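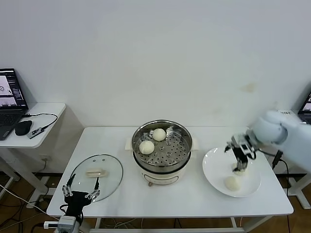
What does the Fuchs kit cost with both hands included? The quoted price is 2,392 per station, covering two arms, two multi-fingered hands, the controller software and one year of remote support.

# Minutes – Two-Arm Kit Review, Itunthorpe Site

February 9, 2025

Chair: Emiliano Fuentealba
Attending: kitchen trials group, purchasing, Justmont (supplier's agent)

## 1. Previous minutes

Accepted with one correction. The line on spare fingers should read "quoted separately," not "included."

## 2. Status of the kit

The chair reported that the kit remains on loan from Justmont under the terms signed in November. The current task is bun handling: buns are moved between the steamer basket and a round plate, and the glass lid is handled by its center grip. Both arms are in use.

Purchasing asked whether the task could be run with one arm. The chair replied that it could, with a longer cycle, but that the single-arm version is sold under a different part number and has not been offered to us. Justmont will confirm.

## 3. Trial results

The acceptance run was set at 100 transfers. The log shows 9 failed transfers. Seven were dropped or pinched buns and two were stops called by the operator. The agreed limit was five failures, so the kit does not pass on this run.

Justmont stated that the grip force had been left at the factory value, which is meant for rigid objects, and asked for a repeat with the soft-object profile loaded. The chair agreed to one repeat, same count, same limit. Purchasing asked that the profile name and version be written in the log this time.

Lid handling was logged separately and has no pass limit yet. Discussion of what the limit should be was put off until the repeat run is done.

## 4. Hands and sleeves

The padded sleeve was discussed. It is listed as an accessory. The manual gives a washing temperature but does not say how many washes it is good for. Justmont to find out.

The hands are not sealed at the finger joints. The chair noted that work over steam for a full shift would need a cover of some kind – Fuchs sells a glove, but it has not been tested here and reduces fingertip sensing according to the data sheet. No decision.

## 5. Cabling

The Wullow site asked for a floor plan before it will accept a station. The present layout runs cables across the floor under the table, and Wullow does not allow this in a walkway. Options are a covered channel or an overhead drop. Justmont can supply the channel. The overhead drop would be our own work.

## 6. Support terms

Remote support covers software faults only. Hand repairs are return-to-depot. Purchasing considers this a problem for any site with a single station and wants a swap unit written into the contract. Justmont did not agree to this in the meeting and will reply in writing.

## 7. Actions

- Repeat run with soft-object profile – E. Fuentealba
- Single-arm part number and price – Justmont
- Sleeve wash life – Justmont
- Floor plan to Wullow, both cable options shown – kitchen trials group
- Draft clause for swap unit – purchasing

Next meeting to be called when the repeat run has been logged.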